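Notes on the Processor Placement Study at Waltulville

The final round of placement trials closed in June, and I am now able to set out the method and the main result in one place. Readers who follow the Jivo project will know that its purpose is the repair and reuse of older desktop computers by robot. Most of the published work in this area deals with taking machines apart. The Waltulville group chose to study the opposite step, the return of a processor to its socket, and to do so inside the computer case with the motherboard still mounted.

The decision had consequences for the whole study. A bare board on a bench can be approached from any direction. A board inside a case cannot, and the arm must find a path past brackets, fans and power wires before it reaches the socket. Our first planner, carried over from earlier bench work, treated the case as a simple box and left the wiring out altogether. It was withdrawn after 80 practice runs, and those runs are not included in the results below.

The method that replaced it is called Mengal. It divides the task into an approach, a search and a release. During the approach, the arm moves to a point near the socket and holds the processor level. During the search, the policy reads the wrist camera and the force at the fingers, and makes small corrections in position and angle. The release is permitted only when both signals agree that the part is seated. If they disagree, the arm lifts and begins the search again. 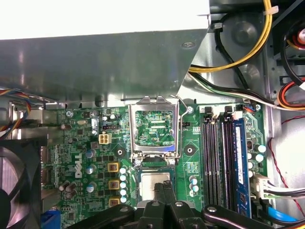
The policy was trained on 600 demonstrations recorded by operators using a hand controller. We asked the operators to work at their usual pace and to leave their mistakes in the record. A demonstration in which the part was lowered slightly off, lifted and lowered again proved more useful to the search stage than a clean one. I had argued for removing such episodes at the outset, and the comparison we ran afterward did not support my view.

Testing was carried out on machines that had not been used in training. Of 287 scored attempts, 128 ended with the processor correctly seated on the first descent. This figure is lower than we had hoped – and it should be read with the scoring rule in mind. Any lift after first contact counted as a failure of the first descent, even where the second descent was sound. We will report recovered attempts separately, once the two scorers have settled their differences over a number of borderline cases.

The failures were not spread evenly. The largest group concerned rotation: the processor arrived over the socket with a small twist, and the search stage corrected its position before its angle. Reversing that order is the first change planned for the next version. A smaller group arose from glare on metal surfaces close to the camera, which made the edge of the part hard to locate. We have tried a lower exposure setting with some benefit, but the trials were too few to report.

Closing the load plate and the retention lever remains outside the scope of the method. At present an operator completes that step by hand. The Clarneo gripper design, now in its second revision, is intended to address it, and I expect to write about its fingertips when the drawings have been approved.

Requests for the scoring sheet may be sent through the contact page. The demonstration set will follow after its labels have been checked.

Filed under: Robot Manipulation, Repair and Reuse, Lab Notes

Recent posts
Why We Stopped Using the Bench Fixture
Force Readings at the Fingertip: A Short Guide
Clarneo, First Revision: What Was Changed
Scoring Rules for Insertion Tasks
Jivo Project: Questions From Readers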